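Plillum Residents' Association
Minutes of the May meeting, small meeting room, Skorkby House

The meeting opened at 6.30 pm. The minutes of the last meeting were agreed with no changes.

1. Meeting room table
Members again raised the state of the table. Leaflets are being left on it by every group that uses the room, and the next group has to move them before sitting down. It was agreed that each group clears its own papers, cups and bottles before leaving.

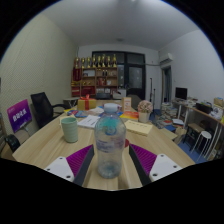
Item 1: bottle, cup and papers on the meeting room table.

2. Leaflets
The Drera walks leaflet is out of date. The printer, Yusof, has quoted 361 for a new run, folded. Approved. Old copies to go for recycling by the end of the month.
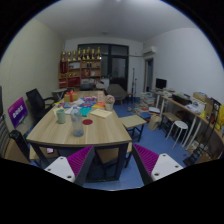 The new run will be kept in the hall cupboard, with no more than 50 put out at a time. Other groups may leave leaflets in the hall rack but will be asked to take back what is not picked up.

3. Furniture
No money for new chairs this year. A request for a second table was turned down — the room is too small for it. One member asked for more wall space for notices.

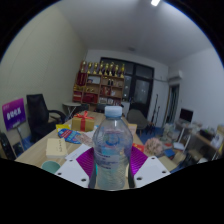 Signs for the open afternoon were discussed next. It was felt that visitors miss the turning from the stairs, and a new sign would cost 70. The purple sign board by the wall in the meeting room could be put out in the corridor for the day at no cost. Agreed to try this first.

4. Cups and gifts
The kitchen is short of mugs and 8 more will be bought.
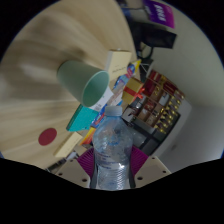 Spills were mentioned, as the tabletop has marked in the past. Cups should be stood upright and taken back to the kitchen, and not left lying on their side among the boxes and packets. Coasters are to be used — the dark red one is fine, and a few more will be ordered.

5. Any other business
Heating timer still wrong. Carried over.

The meeting closed at 7.40 pm.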